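How do I get dried gunk off a sheet-metal bin?

Dasto
I keep wooden blocks in a gray metal bin with sloped sides, and the back wall is all scuffed with dried-on residue. The other walls are fine! I don't want the red and green paint picking anything up. Any ideas?

Majimbun
Soap.

Jisosau
Take the blocks out first (I didn't, oops). Lay a warm damp rag on the crusty part for 41 minutes or one long phone call, then wipe with dish soap and dry it really well, especially the corners. Skip steel wool, it scratched mine up badly. Some gray marks may never budge, and I've quit fighting the ones on my back wall.

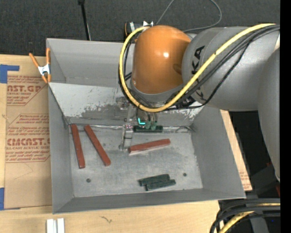
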